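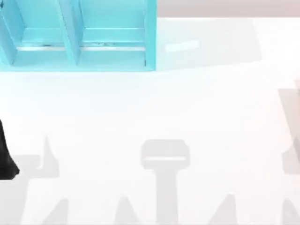 I finally did the thing I've been telling all of you to do since last fall – I cleaned up my email list. It hurt! I had a little over 4000 names on it and I was weirdly proud of that number, even though a big chunk of those folks hadn't opened a single message from me in more than a year.

What pushed me was a call with Khadija Berrada, who runs the online shop for Brunner (the kitchen linens people, if you were at the Tresano meetup you probably met her). She asked what my open rate was and I had to go look it up. It was 12 percent. I said it out loud and there was a pretty long silence on the line.

So in April I set up a simple three-part goodbye series in Ondus. The first email asked if people still wanted to hear from me, with one big button. The second went out a week later to everybody who hadn't clicked, and the third had the subject line "Should I take you off the list?" That last one did better than the other two put together, and I got a bunch of sweet replies from people who read every issue with images turned off, so they'd never been counted as opens at all. Please don't delete anyone until you've given them a chance to write back!

After that I took a deep breath and removed the rest. The next regular issue got a 19 percent open rate, and my monthly bill dropped a tier too, which paid for the new Grovside landing page template I'd been eyeing.

A couple of things I'd do differently. I'd export the whole list first and save it somewhere safe (I did this halfway through, in a panic). I'd also leave new subscribers out of it completely – I had 13 people who had signed up that same week and got asked if they were still interested. Sorry again, you 13.

If you want the wording of all three emails, hit reply and I'll send it over. Change whatever you like, it's pretty plain stuff. Next time I want to get into welcome emails, and mine needs a rewrite badly, so send me any good ones you've gotten lately.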